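**To:** molarberg-robotics list
**From:** Tamara Filip
**Date:** 15th May
**Subject:** Re: [molarberg] Bin layout and the pick order for Fallero

On the bin layout, Sorin Tănase wrote:

> Hi all,
>
> Oana and I went through the Fallero rules again last night. The objects go in one bin, all together, and the team doesn't get to arrange them. I know we've been practicing with things spaced out by hand, and I think we should stop doing that.
>
> Two questions before the next session:
>
> 1. Are we keeping the sheet-metal bin or going back to the plastic one?
> 2. Who has the current pick list? The one in the shared folder is from March and still has the soup cans on it.
>
> I can also bring more kitchen stuff if we need it.
>
> Sorin

Sorin, everyone,

To answer the first one, we're keeping the metal bin. The rules only give a maximum size and say the sides may slope. Paraskevi checked with the organizers and they're fine with it. It is harder for us than the plastic one. The fingers can't flex the wall at all, so anything lying against the side has to be approached from straight above or dragged toward the middle first.

The pick list in the folder is out of date, yes. I'll replace it tonight. The cans are gone. The new list has the scoop, the grater, the plush fish, the purple rubber toy, the small brush and the long-handled tool with the yellow head. I'd like to leave it at that until we can clear the bin twice in a row without stopping.

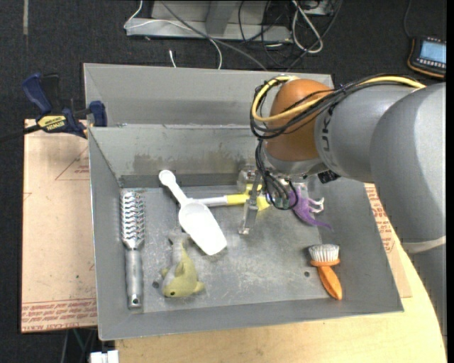 *Gripper down by the far wall. Scoop lying over the tool handle, grater along the left side.*

This kind of overlap is what I want us to work on. Our planner scores each object by itself, so it will happily go for a handle that has something else lying on it. Anas has a branch called "insaurralde" that gives a penalty to anything with another object on top. It runs, but he says the weights are guesses and he would like more attempts logged before we merge it.

We have 569 logged attempts on the old planner, 62 of them with overlapping objects. That second number is too small to say much. If every group does one full bin per session with the overlap cases marked, we should have enough to compare before the entry form is due.

A few practical things:

- Please fill in the log sheet at the time and not afterward. Attempt 9 in the last batch has no object name and I can't use it.
- When you dump the objects in, just dump them in. Don't move the grater because it looks awkward.
- Check that the clamp on the corner of the bin is tight before you start.
- Watch the cable loop at the wrist when you add new approach angles. Run any new pose at low speed first, with one person on the pendant.

Flasteo replied about the replacement finger pads. They can send them but only as a full set, so Oana is asking the department if we can order that way. Until then we use the tips we have.

For the second-years who joined after the break: your accounts should work now. If you get a login error, write to Paraskevi directly and not to the list. The grasp code is in the main repository under "planner", and the readme there is short but correct.

Sorin, thanks for the offer, but please hold off on more kitchen things for now. A spare scoop would be useful if you have one.

Anas will post his branch notes here once he's cleaned them up.

Tamara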